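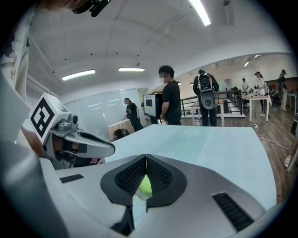
The Night Feed I Swore I'd Hate

I had a plan for our second baby, and the plan was sleep.

With our first, I did every single night feed myself for months. I was nursing, my husband Reinaldo had a job that started at 7 in the morning, and it seemed silly for both of us to be wrecked. So he slept, and I sat in the glider in the corner with my phone turned way down, reading recipes I was never going to cook and getting madder and madder at the sound of his breathing. I don't recommend it. By the time she was four months old I could have written you a full legal case against that man, with exhibits.

So when I got pregnant again, I told him we were doing shifts. I'd pump before bed, he'd take everything until 3, and I'd take whatever was left. He said sure. He said it the way you'd say sure to someone asking if you want to try kayaking someday.

Our son was born in January, in the middle of the kind of cold that makes your nose hairs freeze on the way to the car. We'd moved out to Trerkenness the summer before and I still didn't know anybody on our road well enough to hand them a toddler. My mother-in-law came for 8 days, and then she flew home, and I stood at the window and cried into a burp cloth I'm fairly sure was not clean.

That first night on our own, I pumped, labeled the bottle, put it in the fridge door, and went to bed at nine like a queen. And I lay there wide awake! I heard the baby start up. I heard Reinaldo's feet hit the floor. I heard the fridge, the faucet, the microwave door (we do not microwave the milk, he KNOWS we do not microwave the milk), and then the microwave door again when he remembered. It took everything I had to stay under the covers. The crying went on for what felt like a full school year and then it stopped.

I lasted maybe ten more minutes before I crept down the hall to check on them.

He had the baby up on his shoulder, and he was singing. My husband does not sing. He was doing it in Portuguese, very low, some song about a frog who won't wash his feet, and he was making up new verses when he ran out of the real ones. One of them was about me. I was asleep in it.

I went back to bed and didn't say a word about the microwave.

I'd love to tell you it was smooth after that. The second week, he dropped a whole bottle on the kitchen floor and I came out to find him standing over it like somebody had died, which, if you've ever pumped five ounces at the end of a long day, you'll understand was the correct reaction. Some nights the baby wanted only me and there was no song in any language that would change his mind. Twice we both slept through the switch and woke up with the baby already yelling, each of us sure it was the other one's turn. We had a truly stupid fight at four in the morning about a pacifier.

But I was getting five hours most nights, sometimes a bit more, and I'd forgotten what five hours does for a person. I was nicer to our daughter. I laughed at things. At my checkup the midwife asked how I was doing, and I said "pretty good" and then sat there surprised at myself, because last time I'd answered that same question by asking if she had any tissues.

The other thing I didn't see coming is that I got a little jealous. He knew stuff about our son that I didn't! He knew he likes to be bounced side to side and hates up and down, and that he makes a tiny goat noise right before he gives in and falls asleep. With our first, I was the one who held all of that information, and I complained about it constantly, and I think I also kind of liked being the only one who had it. Handing some over was harder than I expected.

The baby's down to one wake-up now, usually a little after 2, so it falls on Reinaldo's side of the schedule. I offered to trade a few nights last week, since he's had a rough stretch at work. He thought about it for a second and said no thanks, he was in the middle of a new verse.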